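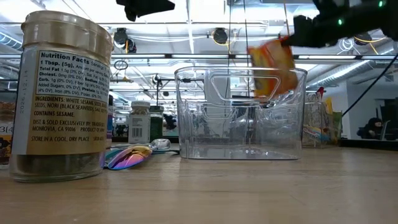
*posted by me, Saturday, way too early*

Okay so I've been up since before it was light and I blame the heating. It does that clanking thing at the first cold snap and then again in March when you think you're done with it, and this morning it went off like somebody dropping spoons down the stairs. Usedis came out to look at it last month and charged me 88 dollars to tell me it was "settling." Settling! The building is older than my grandmother.

Anyway, I gave up on sleep and made rice, and had it with a fried egg and a lot of the sesame and seaweed stuff shaken on top (white sesame, nori, salt, that's most of it, and I would put it on toast if I thought I could get away with it). Best breakfast all week. Ate it standing up.

Then I finally started on the choir thing. I've been dreading it. We've got the spring concert coming and I said yes to the alto line in the Verstraete piece without looking at it first, and now I've looked at it. Page after page of holding one note while everybody else gets to go somewhere! And then two bars where we leap up out of nowhere and I swear it's a different person who wrote those. I sang it through at a whisper on account of the neighbors, and you can't learn a leap at a whisper, you just sort of squeak near it.

I did try the Momeo app again for the rhythm part. It gives you a score out of 100 and I'm not writing down what I got. It kept flashing a sad little drum at me. I think I'm early on every entry, which fits, I'm early for dentists too.

Other things. The black skirt does still fit, if I don't breathe low, and breathing low is the whole job. I need to hem it or find the other one. I still owe the Dridex people an answer about the extra shifts and I keep opening the email and closing it again. Two evenings a week doesn't sound like much until one of them is rehearsal night. I think I'm going to say no. I've been thinking I'm going to say no since Tuesday's soup, so I should probably just type it.

It's properly light out now and the pipes have gone quiet, of course. Going to go sing in the car.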